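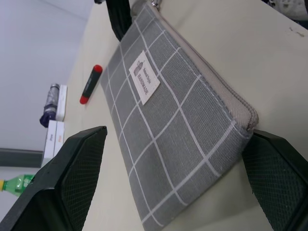
Bench rules for small robot arms

By Josefina Lagos, Handedel Workshop Notes

These are the rules we use at the shared bench in Evham. They suit small tabletop arms, the kind you clamp to a work table and teach to pick things up. They do not replace the manual for your arm. If the manual is stricter than this page, follow the manual.

Before you switch on

Clear the table first. Keep what the job needs and put the rest on a shelf the arm can't reach. If you want clutter on the table as part of the job, choose it on purpose and check it for the following: no glass, no open liquids, no blades, nothing with a battery that could be crushed. Screw caps down tight and lay bottles flat if they tip easily.

Check the clamps by hand. Push the base of the arm from the side and from the front. It should not shift. Clamps loosen over a few weeks of use, so do this every session even if you were the last one to use it.

Find the stop button and press it once with the power on, before any program is loaded. The arm should lose drive or hold still, depending on the model. Know which of those yours does. An arm that loses drive will drop, and whatever it is holding comes down with it.

Mark the reach. We put tape on the floor and on the table edge at full stretch plus a hand's width. On our long bench full reach is 535 mm from the base. Measure yours with the gripper on, because the figure in the catalog is often given without it.

Choosing things to pick up

Soft items such as pouches, cloths and sponges are good for a first run. They forgive a bad grip. Watch for straps and zipper pulls, though. A loose strap can loop over a finger and get dragged along on the next move. Tuck it under or tie it up.

Hard round items roll. Put markers and tubes down with some space around them, and don't leave them near the table edge.

Set grip force low and bring it up a little at a time. Stop when the item lifts without slipping. If you need more force than the manual allows, change the pads or pick another item.

Wipe the finger pads at the start of the day. Textured pads fill up with lint and dust and then lose their hold. We use a dry toothbrush, followed by a cloth just damp with water. Solvents can harden rubber, so keep them away unless the pad maker says they are fine.

Two arms on one table

This is where most of our bumps have come from. In December we logged 19 stops at the bench, and the larger part happened with both arms running.

Agree who has the middle. Only one gripper goes into the shared area at a time, unless the job is a handover. Write it into the program as a wait step. Don't count on timing.

Run every new two-arm motion at the slowest speed first, with one person watching and a hand on the stop. If you are alone, run one arm and leave the other parked.

Look at the cables and sleeves through the whole motion. They should have slack at full stretch and should not hang low enough for the other gripper to catch. Tie them back to the arm with hook-and-loop strap. Zip ties pulled tight will cut into a sleeve over time.

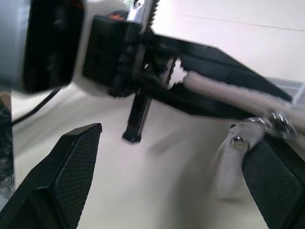 Two grippers working close together. Check tubes, clamps and screw heads for clearance before raising the speed.

Look over the screws on the fingers and brackets at the end of each session. Use the torque in the manual and a drop of medium threadlocker if the maker allows it. Put a paint line across the head and the part next to it. When the line no longer matches up, the screw has turned.

Cameras at the wrist need the same care. Wipe the lens with a lens cloth and check that its cable isn't pinched when the wrist turns all the way around.

People at the bench

Tie back long hair, take off lanyards and bracelets, and roll up loose sleeves. No gloves near moving joints.

Never reach in to fix an item while a program is running. Pause, wait for the arm to settle, press the stop, then reach. Stand up to do it so you can step back.

Children under 12 stay behind the tape. Older ones may run the arm with an adult at the stop button.

When something goes wrong

Stop first, then write it down before you reset anything. Our log sheet asks for the time, the program name, the speed setting and what touched what. The Kurneo sheet pinned by the door has the columns ready to fill in. Add a line even if nothing broke.

After a hard bump, take the arm out of use until the joints, fingers and cables have been checked by someone who has done it before. Wednesday evening is checking night, from 7 p.m. Leave the arm parked with the red tag on its plug until then.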